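About Pukis

Who we are, what we write down, and how we work in other people's homes

Pukis records household handwork so that machines can learn from it. Folding, hanging, sorting, making beds, putting things back on shelves. Our recorders go into lived-in homes with hand-held grippers and do the chores there, and the recordings go to teams that train home robots. We started with one gripper and a borrowed spare bedroom, and we still get excited when a difficult sweater goes well!

What we're best known for, though, is the rulebook. It's called the Skaltinik, after the street where the first version was written, and it covers how a session is set up, carried out, labeled and (when needed) thrown away. This page is mostly about that, as it's what people ask us about most.

How the rulebook came about

Marcela Danko founded Pukis after several years of running a small alterations shop. She knew cloth and she knew customers, and she was surprised by how little of either showed up in the instructions that recorders were getting. One sheet told people to "fold garment neatly." Neatly how? Starting from where? And what do you do if there's a hair tie in the sleeve?

The first Skaltinik was 2 pages long and had a coffee ring on it. The edition we use now is dated 3/13/21, with amendments stapled in behind it, and it's a good deal longer. We've tried hard to keep the sentences short. A recorder should be able to check a rule with a gripper in one hand.

At home with the rules

Everything starts with consent. The person who lives in the home signs for each room separately, and a room that isn't on the form stays closed. Anyone else who lives there signs too. If a visitor arrives, the session pauses until they've either agreed or gone to another part of the house. Recorders don't open drawers that aren't part of the task, and they don't tidy up ahead of time. We want beds the way people leave them and windows with daylight pouring in, even when it makes the recording harder to work with.

Next comes the check of the tool. The recorder opens and closes the jaws fully, looks over the pivot screws, wipes the gripping surfaces and makes sure nothing on the linkage could snag a thread. Loose screw, no session. We're strict on that one and we've lost whole afternoons to it.

Then there's the work itself, and clothes are where the rulebook has grown the most. Dark clothes are a chapter of their own. Black on black is tough: a hem, a pocket and a sleeve opening can all look alike once the cloth is bunched up, so the recorder lifts by an edge or a fold where possible and gives the fabric a moment to hang before the next move.

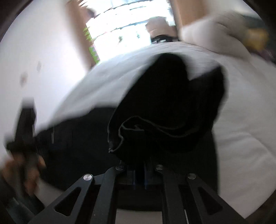 A free hand is welcome as long as it's doing something a second gripper could do. Holding a strap out of the way is fine, and so is pinning down a corner or pulling a layer straight. Tucking, pinching with the fingertips and smoothing with the palm are all marked as "hand assist" in the labels, so that the people using the recording can decide for themselves whether to keep that part. We argued over this rule for most of one August, and I think we landed in a good place.

Speed gets a rule too. Recorders work at the pace they'd use on their own laundry. Going slower makes a prettier recording, but it teaches a kind of folding that people don't do. Some blur is accepted. If a whole grasp can't be made out from start to finish, the reviewer marks it and the label says so.

And mistakes stay in. A dropped shirt is a dropped shirt, and picking it up again is part of the job! The only things we cut are private ones: mail, screens, family photos, medicine labels, anything with a name on it. When a home owner asks for something to be removed, we remove it and we don't ask why.

Who checks it

Every session is reviewed by 2 people who weren't there. They each fill in the same form without seeing the other's answers, and where they disagree, a third reviewer reads both. The current form has 3 sections: privacy, tool condition and task. So far 1,454 sessions have been through it, and we're hoping to reach 2,000 with the same form so the results can be compared all the way through.

Reviewers can also propose rule changes. They write down the session, what happened and the wording they'd like instead. Small changes go in at the next printing. Bigger ones are tried out first in our practice apartment, which we call the Vuvotgate (long story, involving a garden gate and a very bad sign painter).

Sharing what we've got

The rulebook is free to read and free to copy. We only ask that you change the title if you change the rules, so that people know which one they're holding. Our neighbors at Jurčo, who record kitchen work, have built their own version from it, with a long part on knives and hot pans. We've borrowed their page on wet floors in return.

Working with us

We train recorders from scratch, and no technical background is needed. Patience with fitted sheets helps a lot. New people spend their first sessions alongside someone experienced, reading the rules out loud as they go - it feels silly at first, and it's how most of our unclear sentences get found.

If you'd like a copy of the Skaltinik, want to offer your home for a session, or have spotted a rule that doesn't make sense, write to us through the contact page. Marcela reads the rule complaints herself and usually answers with a question.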